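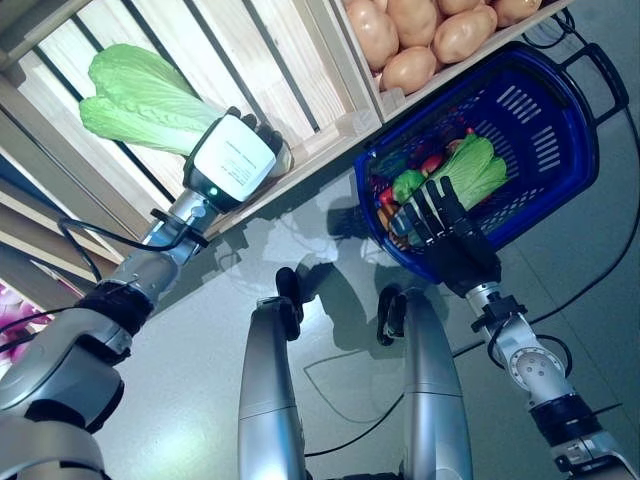

Napa cabbage and potatoes at a wooden shelving unit.

Estholm vegetable market will stay open until eight in the evening from June

The covered market in Estholm will have longer opening hours this summer. The town council agreed to the change on 18th May, after a request signed by 157 residents who said they could not reach the stalls before closing time.

At present the market shuts at five. From the first week of June it will be open until eight on two evenings each week, and the council will look at the results when the summer is over.

Hacer Yazıcı, who runs the Öztürkmen greengrocer's near the north door, was one of those who asked for the change. "Many of my customers work in Plundaddale and the bus brings them back at half past five," she said. "They see the lights going off. Then they buy their onions at the petrol station — and they pay more for them."

Not all traders are happy. The fish sellers start work at four in the morning and say that a long day is too much for a small family business. The council answered that no stall will be forced to stay open, and the rent will remain at 257 a month for everyone.

The evening hours will cost the town 2,768 for lighting and cleaning until the end of the season. A part of this will come from the car park, where the free period becomes shorter, from two hours to one.

Traders have also asked for a second water tap and for repairs to the roof above the cheese counters, where rain came in several times during the winter. The council has promised to give an answer about the roof before the new hours begin. The tap was not discussed.

Residents who wish to comment can leave a letter at the market office, next to the bakery.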